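I watched Narno on Sunday with my flatmate and a frankly enormous bag of crisps, and I'm still cross that it isn't better. Ximeng Jiang plays a pastry chef who goes home for her brother's wedding and finds the family restaurant up for sale. She's wonderful – funny, tired, a bit mean when she needs to be – and I'd happily watch her shout at suppliers for two hours.
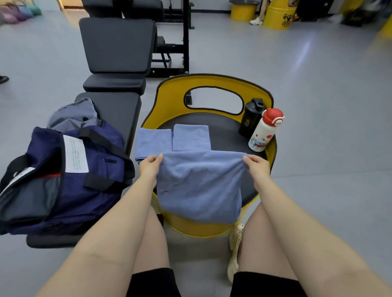
The trouble is the brother. Zhiqiang Jia mostly stands in doorways looking sad, and the wedding takes up far too much of the middle. I did love the karaoke bit though! The subtitles are decent, apart from a few jokes that clearly got lost. Three stars from me, and one of those is for the mum.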